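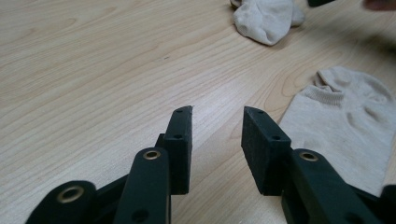 ## 第六讲 关节活动度的测量与柔韧性训练

课程编号 1001,授课:Oi-ling Cheung;实习指导:Noel Gatchalian、Mylene Lumanlan

本讲接第五讲"肌腱单元的力学特性"。课前请复习应力松弛和蠕变两个概念,课上不再推导。肩胛胸壁关节放到第八讲。

### 6.1 术语

**关节活动度**(range of motion,ROM):关节在某一平面内从起始位到终末位所经过的角度。记录时必须写明关节、运动方向、主动或被动,以及体位,缺任何一项,数据都无法与他人的结果比较。

**主动活动度**(AROM):受试者依靠自身肌肉收缩达到的角度。受肌力、协调和疼痛影响。

**被动活动度**(PROM):由测试者或器械施加外力达到的角度。健康受试者的 PROM 通常略大于 AROM。

**柔韧性**:在运动训练文献中常与 ROM 混用。本课程将其限定为肌肉、肌腱及其筋膜在被动拉长时所允许的活动度,骨性结构造成的限制不计入。

**刚度**(stiffness):被动力矩—角度曲线的斜率,单位 N·m/°。刚度与最大角度是两个变量,一个人可以角度大而刚度也高。

**牵拉耐受**(stretch tolerance):受试者在要求停止之前所能接受的最大被动力矩。它属于感觉层面的指标,测量时以受试者的口头信号或按钮为准。

### 6.2 终末感

被动运动到末端时,测试者手上感到的阻力性质称为终末感。正常终末感分以下几类:

| 类型 | 手感 | 典型例子 |
|---|---|---|
| 软组织接近 | 柔软、逐渐受阻 | 屈膝时小腿后侧与大腿后侧相接触 |
| 肌性牵伸 | 有弹性 | 伸膝位屈髋,腘绳肌受拉 |
| 关节囊性牵伸 | 较硬,略有让步 | 肩关节外旋 |
| 骨性 | 突然、坚硬 | 伸肘 |

异常终末感包括肌痉挛、弹响性阻挡和空虚感。空虚感指尚未遇到机械阻力,受试者已因疼痛要求停止。实习中遇到异常终末感应立即终止该方向的测试,并报告指导教师,不得重复测试以求"确认"。

### 6.3 测量工具

**通用量角器。** 轴心对准关节运动轴,固定臂平行于近端骨段,移动臂平行于远端骨段。误差主要来自骨性标志定位。读数时视线须与刻度面垂直。

**倾角计。** 以重力方向为参考,适用于脊柱、髋和踝。每次测量前归零。若近端骨段在测试中移动,单个倾角计的读数会把该移动一并计入,此时应使用两个倾角计,取差值。

**等速测力台。** 可同时记录角度和被动力矩,角速度一般设为 5°/s 或更低,以减少牵张反射的影响。本实验室的数据采集单元由 Stultska 提供,角度与力矩通道的采样率均为 1000 Hz,表面肌电通道为 2000 Hz。两类数据导出后需先对齐时间轴,再做截取。肌电通道的作用是确认测试过程中肌肉处于静息状态;出现明显放电的试次应剔除。

**坐位体前屈箱。** 得到的是线性距离。该值同时受腘绳肌长度、脊柱屈曲、肩胛前伸和肢体比例影响,不得直接作为腘绳肌柔韧性的指标引用。历年实习报告在这一点上扣分最多。

### 6.4 膝关节屈曲的标准测量步骤

1. 受试者仰卧,髋膝伸直,对侧下肢平放。
2. 在大转子、股骨外上髁和外踝三处做标记。
3. 量角器轴心置于股骨外上髁,固定臂指向大转子,移动臂指向外踝。
4. 记录起始角度。若有过伸,以负值记录,并在备注栏注明。
5. 令受试者将足跟沿床面滑向臀部,至不能继续为止,读取主动角度。
6. 测试者一手稳定大腿,另一手握小腿远端,缓慢施力至终末位,读取被动角度并记录终末感。
7. 回到起始位,间隔后重复,共三次,取中位数。

记录格式:

> 膝屈曲,右,仰卧,被动,0–142°,终末感:软组织接近,无痛。

若改为俯卧位测量,股直肌在髋、膝两端同时受拉,所得角度可能减小。仰卧与俯卧的数据不可合并。比较两种体位的差值,可以初步判断限制来自股直肌还是单关节结构。

### 6.5 信度

测量者内信度通常高于测量者间信度。同一受试者的前后测应安排同一测试者。报告信度时至少给出组内相关系数(ICC)的模型类型、点估计、置信区间以及测量标准误(SEM)。

$$SEM = SD \times \sqrt{1 - ICC}$$

$$MDC_{95} = SEM \times 1.96 \times \sqrt{2}$$

算例:某组踝背屈数据 SD 为 6.0°,ICC 为 0.91,则 SEM = 6.0 × √0.09 = 1.8°,MDC₉₅ = 1.8 × 1.96 × 1.414 = 5.0°(保留一位小数)。若个体训练后增加 4°,该变化没有超过最小可测变化,报告中不能写为"个体有真实提高"。组均值的显著性检验与此是两个问题,分开讨论。

ICC 对样本的离散程度敏感。受试者之间差异很小时,即使绝对误差不大,ICC 也可能偏低。因此只给 ICC 不给 SEM 的报告不予及格。

### 6.6 拉伸方法

**静态拉伸。** 缓慢到达有牵拉感而无锐痛的位置并保持。实习课统一采用每次保持 30 s、重复 4 次、间歇 15 s。主动与被动两种形式均可,须在记录中区分。

**动态拉伸。** 在可控速度下反复通过全活动度,不在末端停顿。常作为准备活动的一部分。与弹振式拉伸的区别在于末端是否依靠惯性超出主动控制范围。

**弹振式拉伸。** 利用肢体动量在末端反复振动。拉伸速率高,肌梭传入活动增强。本课程只讲授,不在实习中对受试者使用。

**本体感觉神经肌肉促进法(PNF)。** 常用两种程序:

- 收缩—放松(CR):被动拉至末端;目标肌等长收缩 6 s;放松 2 s;再被动拉至新的末端,保持 20 s。
- 收缩—放松—主动肌收缩(CRAC):前段同 CR,最后一步由拮抗目标肌的肌群主动收缩,协助进入新的角度。

等长收缩的强度不必达到最大。实习中采用中等强度,由受试者自行报告用力程度。过去常以自生抑制和交互抑制解释 PNF 的效果,但肌电记录并不总能支持收缩后静息放电下降这一前提,考试中若仅以这两种反射作答,只给部分分数。

### 6.7 角度增加的机制

对训练后最大角度的增加,有两类解释。

*力学解释*:肌腱单元的被动力矩—角度曲线右移或斜率减小,同一角度下的被动力矩下降。

*感觉解释*:曲线形状基本不变,受试者容许更大的末端力矩,因而终点向曲线右上方延伸。

区分二者必须同时测量角度和力矩,仅用量角器的研究设计无法区分。分析时取训练前后共同达到的角度,比较该角度下的力矩:

- 力矩下降,提示力学特性有改变;
- 力矩不变而最大角度增加,提示牵拉耐受改变;
- 二者并存时,应分别报告,不作单一归因。

单次拉伸后的刚度下降多为短时效应,部分来自黏弹性的应力松弛,随时间恢复。把拉伸结束后即刻所测的结果解释为长期适应,属于设计错误。长期训练的后测应与最后一次训练隔开足够时间,并在方法部分写明间隔。

### 6.8 拉伸与随后的运动表现

较长时间的静态拉伸之后立即测试,最大力量和爆发力可能出现小幅下降;保持时间短、其后又进行动态准备活动时,这种影响较小。课堂结论限于以下几条:

1. 以最大力量或跳跃为主的项目,赛前不宜把长时间静态拉伸放在准备活动的最后一项。
2. 项目本身要求大活动度(体操、舞蹈、部分跨栏动作)时,准备活动中可以保留短时静态拉伸,其后接专项动作。
3. 以提高 ROM 为目的的训练单独安排,或放在主要训练内容之后。
4. 全活动度的抗阻训练也能增加 ROM,编制计划时应把这部分负荷计入。

### 6.9 禁忌与停止标准

不进行测试或拉伸的情况:未愈合的骨折、关节脱位或不稳、急性炎症、近期肌肉或肌腱断裂、局部血肿、术后医嘱限制。全身性关节过度活动者不做末端拉伸,可改做中间范围的控制练习。

测试中出现以下任何一项即停止:锐痛、放射性麻木或刺痛、头晕、受试者要求停止。直腿抬高测试中若症状放射至膝以下,应考虑神经组织受牵张,记录角度与症状部位,不再加力。

### 6.10 实习安排

分两组,每组自行轮换测试者、受试者与记录者。第一组由 Gatchalian 指导,做膝屈曲与踝背屈;第二组由 Lumanlan 指导,做直腿抬高与肩外旋。上半段结束后交换。

每名学生须提交:

- 原始记录表,不得誊抄,改动处划线并签名;
- 两名测试者对同一受试者的三次读数;
- 全班合并数据的 ICC、SEM 与 MDC₉₅,保留一位小数(ICC 保留两位);
- 一段误差来源分析,限一页。

等速测力台部分由 Mark Anthony Quiambao 操作演示,学生不单独使用设备。演示数据会以文本格式发放,第一列为时间,第二列为角度,第三列为力矩。力矩数据尚未扣除肢体重力矩,请按第四讲的方法校正后再作图。

### 思考题

1. 受试者仰卧屈膝正常,俯卧屈膝明显减小。列出最可能的限制结构,并说明还需要哪一项测试加以验证。
2. 某研究训练六周,坐位体前屈增加 5 cm,作者认为腘绳肌长度增加。指出该推论缺少的两类证据。
3. 给定 SD 为 8.0°,ICC 为 0.84,计算 SEM 和 MDC₉₅。
4. 训练前后被动力矩—角度曲线在共同角度范围内重合,最大角度由 70° 增至 78°。应如何表述结论?
5. 双倾角计法测腰椎屈曲时,下方倾角计滑动会使结果偏大还是偏小?分两种滑动方向讨论。

第 3 题写出中间步骤。报告统一交 Sarla Yadav,十一月实习考核从 6.4、6.5 和 6.9 三节中抽题。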